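Notes on Slow-Cooked White Beans with Lemon and Sage

Readers of this journal have asked on several occasions for a written version of the white bean dish served at the spring supper in Tanbridge. The recipe is set out in full in this entry, together with certain observations gathered over a number of seasons of preparing it. It serves four as a main course, or six with bread and a salad.

The dish came to me through Pouran Ghasemi, with whom I shared a kitchen in Lemholm for the better part of a winter. Her version relied on dried beans, a great deal of olive oil, and an oven that was never permitted to rise above a gentle heat. I have altered the seasoning and reduced the oil. The method remains hers.

Ingredients

1 pound dried white beans, cannellini or great northern
1/2 cup olive oil, plus more for serving
1 yellow onion, halved through the root
6 cloves garlic, peeled and left whole
10 fresh sage leaves
1 lemon
1 bay leaf
2 teaspoons kosher salt
Black pepper

Place the beans in a large bowl, cover with cold water by three inches, and leave them overnight. Beans intended for a Tuesday supper should be put to soak on the evening before. Drain and rinse them the next day and discard any that have floated or split.

Heat the oven to 300 degrees. Warm the olive oil in a heavy Dutch oven over medium-low heat and lay the onion in it, cut side down. Leave it undisturbed until the face is well browned. Add the garlic and sage and stir for one minute. The sage should darken slightly and must not be allowed to burn.

Add the beans, the bay leaf, the salt, and two wide strips of lemon peel. Pour in enough water to cover by one inch. Bring to a bare simmer, put on the lid, and transfer the pot to the oven.

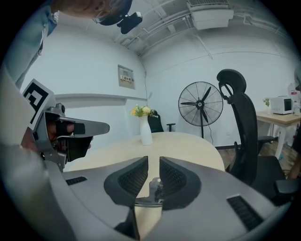
Two gray grippers, the nearer one with its black finger pads upright over a pale wood table.

Begin checking the beans after an hour and a quarter. Older beans may require twice that time, and no harm is done by adding a cup of boiling water if the level falls below the surface. They are ready when several, taken from different parts of the pot, are creamy throughout.

Remove the onion, bay leaf, and lemon peel. Crush a ladleful of beans against the side of the pot and stir them back into the liquid, which will thicken as it stands. Season with pepper and the juice of half the lemon. Allow the pot to rest, uncovered, for 20 minutes before serving.

Regarding substitutions: Imani Abernathy prepares the dish with thyme in place of sage and reports that it is well received by children. Canned beans are not recommended, as they fall apart long before the garlic has softened. Chicken stock may replace the water, in which case the salt should be reduced by half.

The beans keep in the refrigerator for four days and may be loosened with a little water when reheated. Any that remain are very good on toast with a fried egg. A companion recipe for braised fennel, contributed by Arlindo Vieira, will be posted in April.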